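Home & Habits

The Long Way to a Short Letter

My grandmother kept her mail in a bread tin from Ackah, the bakery at the bottom of our hill, and when she died it fell to me to sort it. I made a pot of coffee, told myself I'd be finished by lunch, and was still reading in December (I am a slow reader of other people's handwriting, and hers was a thicket).

What surprised me was how little happened in them. Her cousin in Dirnden wrote for 13 years about drains, plums and a neighbor's goat, and I couldn't put her down! One letter runs four pages and says, as far as I can tell, that it rained.

So I started writing my own. Mohammed-Awal Kwofie, who taught me in high school and still answers everything by return mail, told me to stop saving things up. "Write when the soup is on," he said. "If it boils over, put that in."

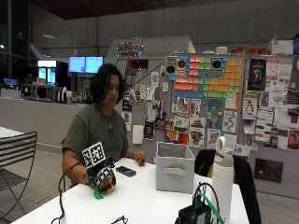 I've taken that to heart, more or less. I write at the kitchen table a little after 4, when the light comes in low and the house is between one noise and the next, and I allow myself two sheets and no crossing out. Some days I get as far as the weather and the price of pears and that's plenty. The cousin's daughter, who still lives in the same house in Dirnden, wrote back last spring to say the plum tree had come down in a storm and she'd planted another one, a bit closer to the fence, where the goat used to get through.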